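Gripper purchase for the kitchen bench: gallery and planning notes

Posted in June by the equipment desk, Asham

The Asham kitchen bench is due for new equipment in the fall, and the sites at Lernel and Brandine have asked what we plan to order and why. These notes go with the gallery. They cover the hand-held grippers first, since they take the largest share of the money, and then the smaller items that tend to get left off a request until the last day.

Our current request is for 14 hand-held grippers, which makes seven working pairs. Almost every task on the kitchen list needs two hands, so we buy and budget in pairs and write the pair on the order form as one line. A site that orders an odd number ends up with one unit in a drawer. If you want a spare, put it on a separate line and call it a spare. The reviewers at Ishida will ask otherwise.

Bowl work with two grippers over a checked cloth. Both units need to reach the same dish without the housings meeting, so we ask vendors for the full width across the jaws as well as the opening between the fingertips.
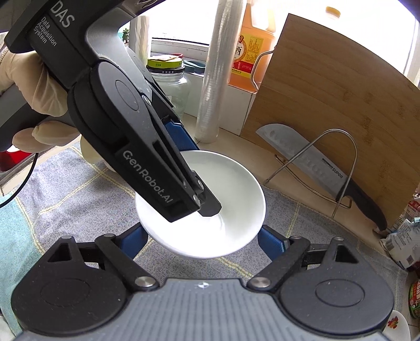 Brandine wrote back that the width matters less to them than the weight, that their people are tired by the second hour of a shift, and that they would pay more per unit for a lighter handle if anyone sells one. They also asked that weight be given with the cable attached, as the figure on the last quote left it out.

We agree on the cable and have changed the quote sheet. Weight now has its own column, measured ready to use. On paying more for a lighter handle, we would want to try one for a full shift before putting it in the plan. The loan form is the same one used for the arm trial, and a loan can run up to 30 days.

Fingertip pads are the next item. They are cheap one at a time and expensive when you run out. Glazed bowls and plates are smooth, and a worn pad on a smooth rim means a slow afternoon. We have put 37 replacement pads in the request, counted from last year's use at Asham only. Lernel does more dry goods and fewer dishes and can probably ask for less. Please check that the pads you order fit the model you have. Two sites were sent the wrong width last time, and the return took longer than the order.

Screws, pins and linkage bars go under spare parts. They don't need to be itemized below the box level. Ask the vendor for a parts diagram with the order, and keep a printed copy at the bench.

Dishes and counter goods should be in the plan too. They come out of the consumables budget, and people forget them. Buy plain white bowls and plates from a regular kitchen store, and buy a few that don't match. Cutting boards, knife racks, cloths and condiment jars can all be ordinary household stock. Knives need a line of their own because the safety office signs for them separately.

The same counter with the plates set out. Stacked dishes take up more of the mat than a single bowl, and a second gripper has to come in from the side. Bench depth was the thing we underestimated in the first plan.
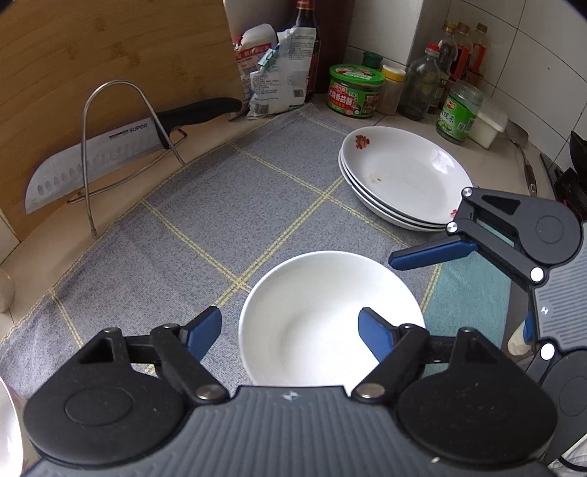
For that reason we now write the bench and the grippers into one request, even though they are paid from different accounts. A bench that is too shallow can't be fixed later without moving the plumbing, and at Asham that would mean closing the room for most of a month. Measure with the dishes out and two people standing at the counter. Leave room behind the work area for jars and bottles, as tasks with a cluttered background are a large part of the list.

A few smaller points on timing and money:

Lead time on the quotes we have is 14 working days from a signed order – longer if the vendor has to build to a nonstandard cable length. Standard length was fine for us.

Training time goes in the plan as hours, under staff. We allow a half day for each new operator and another half day after the first week.

Storage for the recordings is handled by Ishida and should not appear in a site request. If your quote has a storage line, ask the vendor to take it off and send a clean copy.

Service contracts are optional. We took one for the first year and will look at the repair log before renewing. Lernel did without and bought an extra pair – it came out close to the same cost.

Site requests are due by noon on the last Wednesday of the month. Send the form and the quotes together in one message. Late forms go to the next round, and there may not be much left in it.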